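3 comments | 2 shares

Serving Ware Inspection – Dish Store, Marsden Kitchen
Checklist revision 2
Inspected: Mar 14, 2025
Inspector: Inese Jaunzems

Scope: bowls, dishes, spoons and the plastic bins and tubs they are kept in. Knives, glassware and the dish machine are on separate sheets.

1. Storage bins
[x] Rims complete, no splits at the corners
[x] Base sits flat on the table
[ ] Floor of bin free of grit and residue
Comment: One bin failed on residue. Wash with detergent, rinse, air dry upside down. Do not towel dry. Lint was the finding in February and the cloths in use are still the same ones.

2. Bowls
[x] Rims checked by finger, full turn
[x] No cracks through the glaze
[x] Foot ring smooth
Comment: Two Bresia bowls withdrawn for rim chips and logged under 2835. Replacements may come from Cuker stock if the diameter matches. Nesting is allowed for bowls of one size only. Mixed sizes wedge, and the chips are nearly always on the outer bowl.

3. Small dishes
[x] Corners free of chips
[x] Glaze intact on the eating surface
[n/a] Lids
Comment: Hairlines show best under a lamp held low to one side. Any dish that gives a dull sound when tapped is to be set aside and checked again dry.

4. Spoons
[x] No rough edges on the bowl of the spoon
[x] Handles straight
[ ] Stored with handles in one direction
Comment: Order of storage not met. Minor. Staff picking from a mixed pile touch the eating end. Correct at next restock.

5. Shelving and labels
[x] Heaviest ware below shoulder height
[x] Shelf clips seated
[ ] Labels legible
Comment: The Ernatier label holders on the lower shelf have yellowed and the print cannot be read from standing height. 22 inserts on order.

Ware at the table
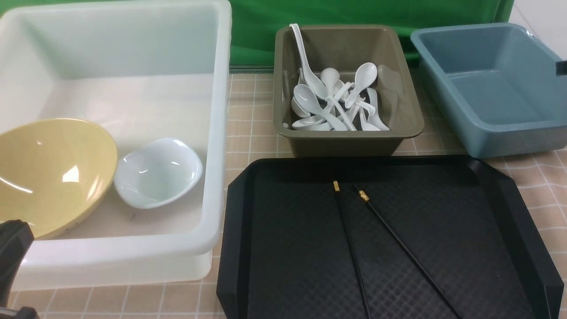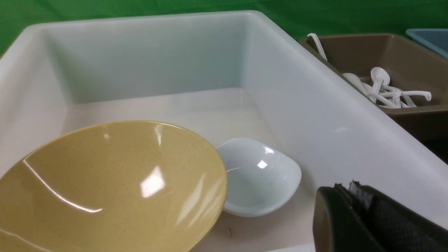

Separation of ware inside a bin is the point most often missed on this checklist. Stoneware and thin glazed dishes may share a bin if each one rests flat and has clearance on all sides. The large yellow bowl lies tipped, with the small white dish right next to it, and that arrangement is to be scored as a fail for clearance even where neither piece is damaged. Set the larger piece down first, base to the floor of the bin, then place the smaller one a hand's width away. If the bin is too small for that, use a second bin – a folded cloth between pieces is acceptable for carrying but not for storage. Spoons stay in a tub of their own.

Result: pass with corrections. Items 1, 4 and 5 remain open, and clearance in the bins is added as item 6 on the next sheet. Corrections are to be initialed by the person who made them.

We use cookies to remember your settings. Accept | Manage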